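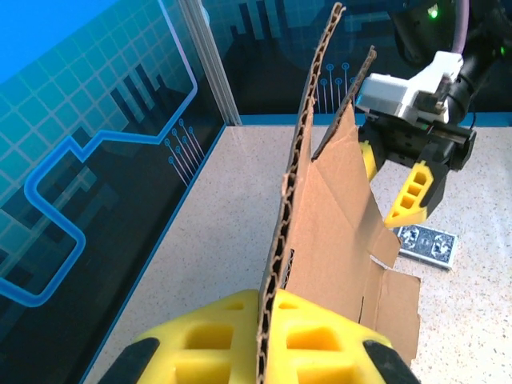 What does the planner do if one arm loses its grip halfway through a fold?

It stops both arms, holds the last joint targets and waits for you to clear the fault in Drisow. Nothing restarts by itself.

## 4. Two-arm fold, planner set-up

Rev. September 13, 2024, C. Lemaire

Cardboard only for now. Fabric is in the December release.

1. Start Drisow, load the `fold_pair` profile. Wait for both arms to report ready.
2. Set the holding arm as **leader**. The other one follows. Swap them in the dropdown, don't edit the file.
3. Grip force: start at 7 N on the foam fingertips. Go up one at a time. Corrugated board crushes along the cut edge before you notice.
4. Run **Find Edge** from the wrist view. Fluting shows up as a zigzag and the detector sometimes takes it for a crease. If the overlay lands on it, raise the contrast threshold to 123 and run again.
5. Set control loop timeout to 700 ms. Lower than that and you get false stops, mostly on the folower.
6. Mark the keep-out box around anything else on the table, card boxes included. The planner only avoids what you've marked.
7. Press **Preview**. Watch the whole path. Then **Run**.

> **Caution:** hands out of the workspace before Run. Preview doesn't move the arms but the button is right beside it.

**Note:** torn flaps give a ragged edge line. Colour mask off, smoothing to 11, try agian.

Fault still there after a restart? Save the log and send it to Clotilde Lemaire with the profile name.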